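April, Derese bench, notebook 3

Right, writing this down while I'm still cross, so forgive the handwriting (and the tea).

The arm stopped dead again at 11.40. Protective stop, joint 3, same code as last time, and same place too: coming down to the board to pick up a block. Sibusiso had his hand nowhere near it, thank goodness, but I was leaning over the far side fiddling with a cable and I want to come back to that further down because I'm not proud of it.

What we know. The Z height for the board is stored in the Nonby config file as a fixed number, measured back when we had the old thin top on the table. We swapped to the thick maple board, I changed the number, everyone was happy. Then the Bastetti update went on and put the old config back without a word! So the arm thought the wood was lower than it is and tried to drive itself through it. I'd always assumed the force limit would catch that gently. Well, it catches it, but with a proper thump first. Sibusiso heard it from the kettle.

I pulled the log. 3,630 lines, most of it chatter, and the only useful bit starts at line 792, where the config reload happens. No warning at all, just "loaded defaults". I've sent that to the Sisturden people and asked for it to be a hard fault that needs somebody to press a button. They may say no. I'll keep asking.

Checked afterwards: bolts at the front corners of the board still tight, no play in the mounting, joint 3 moves freely by hand with the brakes released. There's a small dent in the maple which I've ringed in pencil. Not sure about the fingertips, they look fine to me but I'd like a second opinion before we trust them with anything fussy.

Put the right height back in, dropped the speed to 30 per cent and went back to the sorting blocks, lining them up down the board. I kept the order mixed so we'd get cylinders and the odd shapes (heart, star, pentagons) all in one go. 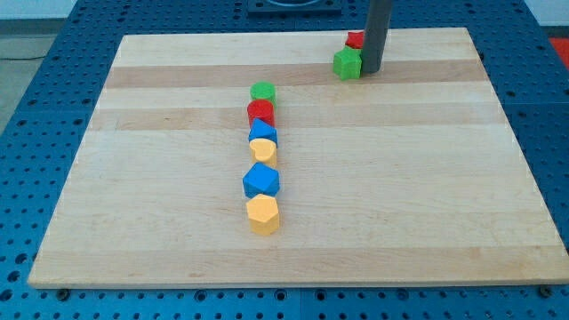 Anyway, the leaning over. The rule is stop button in hand or stay outside the tape, and I did neither. If it had come down a bit further my way I'd have been writing a very different page. I've moved the stop button to a longer lead so it reaches the cable side, and Sibusiso has permission to shout.

Still to do:
Make the config read-only, and have the start-up script compare it with the copy in the repo.
Touch off on the board at slow speed before every session. Yes, every session, me included.
Run 200 picks at low speed before anybody turns it back up.
Ask Sibusiso to look at the fingertips.
Find out why joint 3 complains first and not the wrist. I'd have bet on the wrist.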